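June 9, 2022
By Lempi Tuominen, Rikbridge Robotics Lab

NOTDALE: We've been bursting to share this one! My colleague Woo-jin Bang and I are releasing Henare, our new method for teaching a robot arm to handle thin, floppy stuff like paper. It learns from people steering the arm by hand, and then it practices on the bits it finds hardest (edges, mostly, which didn't surprise me one bit).

We collected 3,248 practice runs in May and kept 1,195 of them for training. I figured the smaller set would hurt us. Woo-jin bet me it wouldn't, and I now owe him lunch. 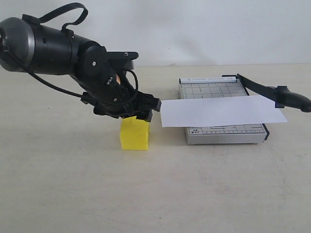
The gripper at the left edge of a sheet lying across an A5 paper cutter, with a yellow block under its lower finger.

What I love is how little setup a new task needs. Two of us can get one going in more than six hours, sure, but that used to eat our whole week! We still have trouble with glossy paper, and our friends at Iddale are testing that next. The paper and code are on our lab page, so go break things and write to me.

Comments (2)

papertrail: Does it do cardstock?

Lempi T.: A little! Thicker sheets are on the list.

We use cookies to remember your settings. Accept | Manage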